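Lilo (handheld gripper station)

Lilo is the name of a small manipulation station built around a hand-held gripper, and it's the one I've looked after longest, so forgive me if this entry gets a bit personal. The name covers the whole thing: the gripper with its two block fingers, the camera that rides on it, the table and whatever is standing on the table at the time. People who search for "the Lilo robot" usually mean the arm version, Odska, which shares the fingers and has its own page.

Fingers and mounting

The fingers are plain blocks with screw holes, made by Pimar and sold in pairs (please keep them in pairs!). I set the opening first and the angle second, with both fingers spread as wide as they'll go, then snug the screws a little at a time, going back and forth between left and right. If you tighten one side all the way before touching the other, the first finger creeps inward and you get to start over. I mark the screw heads with a paint pen, and a quick look at the marks before each session tells me if anything has turned.

Fingertip faces get wiped with a barely damp cloth every 40 takes. I replace the pair after 700 takes, although I've stretched one to more than that and regretted it, the corners had gone round and thin rods kept slipping.

Camera check

The camera has to see both fingers at full opening, with a clear stretch of table between them. Moges, the little program we use for this, asks for 15 stills from different spots over the table and then tells you whether the view has shifted from last time. It takes a few minutes and I do it before anything else, coffee included.

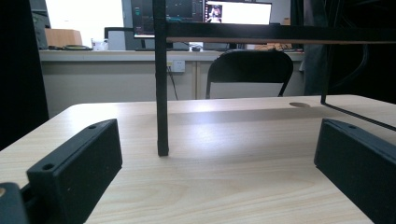
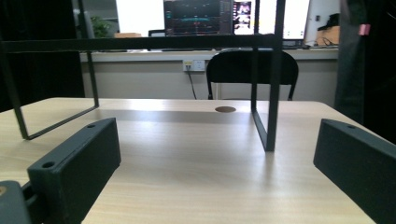

Thin metal frames are the hardest thing I set up for, and also my favorite. A frame has very little for the fingers to hold, it's mostly air, and a small error in height means you close on nothing at all. Go in low and wide. With the fingers down near the wood and well apart, as they are in the second view, you can come at a leg from either side and still see where it meets the table. The glare matters too: light from overhead bounces off a pale top like this one, and in the first view the middle of the table goes nearly white, with the post standing up out of it. I turn the exposure down a notch for that, then check the black parts again so they haven't turned to mush. A grommet hole toward the back makes a handy landmark when you're comparing views, too.

Regular care

Cables on the gripper get a gentle tug at both ends once a week. The hinge pins want one drop of light oil in the spring and another in December, no more than that, or it finds its way onto the fingers and you'll be cleaning all morning. Dust the lens with a blower, never a sleeve (I know, I know).

Known faults

Drift in the left finger was the big one on early units and was traced to a soft washer. Units numbered 585 and up have the harder washer fitted, and older ones can be changed over with an ordinary hex key. Remove the finger, swap the washer, put the finger back and run Moges again before you save anything.

A clicking noise on closing is nearly always a loose pin. If it clicks on opening as well, take the cover off and look for a chipped tooth on the small gear. Pimar sells the gear alone, though it's listed under Odska parts.

See also: Odska, Moges, finger pads, lens cleaning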